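Last updated: August, 4.10 pm
August, notebook entry, Lok-yiu Lu

Back on the tap rig today! The white PVC frame is up on the dark tabletop with three taps hanging from the top bar, and I'm much happier with the height (Wanda wanted it lower, we argued, I won).
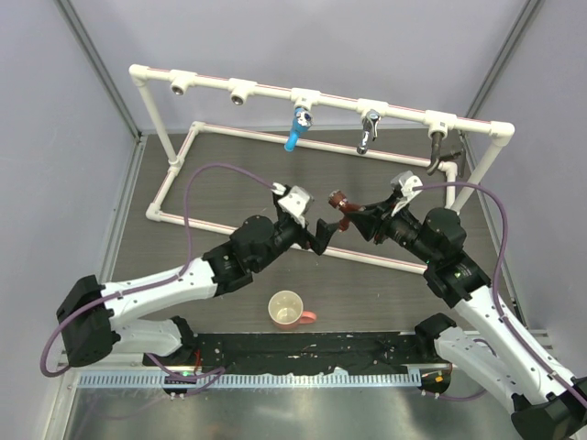
Still to do: check the legs for wobble, and ask Jiahui if Celwood can send more pipe. The little cream mug with the pink handle stays on the list. Spacing between taps to be written up on sheet 53.

Contact: Lok-yiu Lu, bench 4
© Stuvwood workshop
Back to top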